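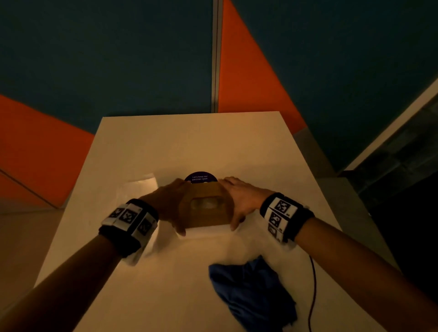
Wednesday, late morning

Pantry moth traps, bench notes cont.

Third week with the Prosulix sticky cards and I'm no closer to believing the claim on the leaflet. It says one card clears a kitchen "in a single season." Clears it of what, and counted by whom, it doesn't say. What I have is a shelf of grain jars, a logbook and a lot of small gray moths, and the moths don't seem to have read the leaflet either.

Setup as before. Two cabinets, same shelves, same flour, same oats, same door gap (I shimmed the left one so they match). Prosulix card in A, Dono card in B, both hung at the back on the second shelf. Swapped them at the start of this week so that cabinet and card don't get tangled up together. Should have done that from day one.

Running catch so far is 181 on the Prosulix and a bit under that on the Dono. I'm not writing the Dono number down until I recount, because a corner of the card folded over on itself and I can't tell what is stuck under it. Anyway a high catch isn't the same as a clean cupboard. The lure pulls in males. If the females have already mated they go on laying in the oats and the card looks like a great success while the oats get worse. I've said this at every meeting since spring and I'll keep saying it.

What would persuade me: larvae per jar, going down, in the cabinet with a card and not in the one without. For that we need a third cabinet with no card at all. We don't have one. The old metal one in the hallway would do if somebody moves the paper towels out of it.

Temperature. The wall unit was off Monday night and the room got warm, which speeds everything up, so the count for that night goes in with a question mark next to it. I don't want to see it averaged in with the rest by somebody in a hurry.

Jars. Backlund clip-tops versus the Bosine screw lids. Everyone swears by the clip-tops. I opened all of them this morning and there was webbing under the rubber ring on 2 of the Backlunds, none on the Bosines. Before anyone gets excited, the Backlunds were filled first and from a different sack, so it could easily be the sack. The eggs may have been in the flour before it ever saw a jar. Same reason I don't trust the test page that gets passed around where the clip-tops "won": no word on where the grain came from.

Freezer. Flour from the new sack went in on the weekend, four days flat, then straight to clean jars. This is the one treatment I half believe in, and it costs nothing. I still want to see it fail or not fail here. Bagged up to 40 portions, labels in pencil this time (marker came off in the frost).

Bay leaves: no. I've been asked again. I put a handful in a jar in July, and the larvae walked over them. One jar is no kind of test, fine, but I'm not giving it shelf space until the third cabinet is sorted.

To do
- recount the Dono card under the lamp, unfold the corner with tweezers
- sieve the oats, top and bottom of the jar kept separate
- ask Prosulix what "clears" means, in writing
- new rubber rings, and boil the old ones
- vacuum shelf pin holes in A and B, same day, same nozzle

4:15 pm. Sieved the oats from A. Live larvae in the bottom half, none in the top. Card directly above them is nearly full. Left B for tomorrow, light's going.

2359 views
2 comments
Share
Search this notebook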